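4.2 Tabletop sorting with the Modent starter kit

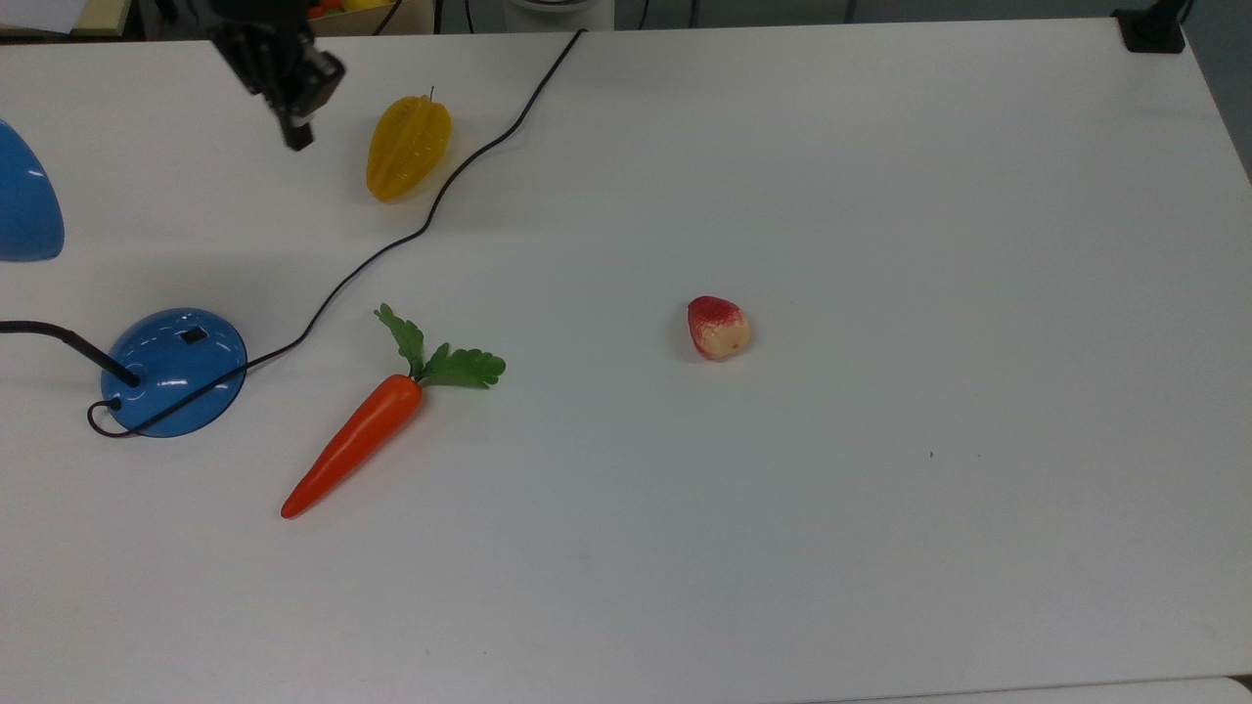
Figure 3. Work surface during the produce trials, with the gripper above and to the left of the star fruit.

The Modent starter kit is sold by Metemar as a complete answer to small-object handling, and its brochure promises a working cell "before lunch." Our unit reached that state on a Wednesday, well after dinner, and we then gave it the plainest job we could think of: pick up one named item of artificial produce and put it in a bin. The kit ships with its own objects, all in solid, obliging colors. We left those in the bag and used our own. The strawberry in Figure 3 shows why the choice matters. It is red at the tip and fades to a pale cream and yellowish body, and much of that body is close enough to the white table that a color threshold tuned on the supplied objects has very little to hold on to. The carrot and the star fruit are kinder in this respect, although both are glossy and neither is the simple shape the grasp planner seems to have been raised on.

We ran 440 trials over 12 sessions. Yi-chun Hsu and Sepehr Ansari set out the objects, and Su-chen Sin scored the outcomes from the logs without knowing which software setting had been used. A trial counted as a success if the named item ended up in the bin and nothing else did. This is stricter than the vendor's own measure, under which an item counts as "handled" once the fingers have closed on it. By that standard, several objects were handled beautifully on their way to the floor.

Three settings were compared: the factory default, the default after the kit's guided calibration, and the default with detection replaced by Clistotent, the open package described in Section 3. Guided calibration takes 21 minutes and cannot be paused. It helped with the carrot, which the default setting tended to grab by the leaves. It did nothing we could measure for the strawberry. With Clistotent in place the strawberry was found far more often, and the remaining failures moved to the grasp itself, where they were at least easier to explain to visitors.

Clutter was a separate matter. The quick-start guide asks for a work surface "free of all other items," a condition we have not met in any laboratory or kitchen known to us. We kept a desk lamp and its cable on the table on purpose. Under the default setting, the planner treated the cable as part of whatever lay nearest to it, and the star fruit suffered most. Szu-yu Mok found that raising the minimum blob width removed most of these errors. The setting exists, but it sits in a menu labeled "Appearance," next to the choice of window theme.

Support was prompt and polite. We reported the cable problem in July and were advised to remove the cable. A second message, sent by Yung-ching Lai with the logs attached, brought a patch that we did not have time to test in full. The results here are for the software as shipped — the version a buyer would meet first. Huang, the competing kit, was put through the same trials and is covered in Section 4.3, where the gripper is better and the manual is worse.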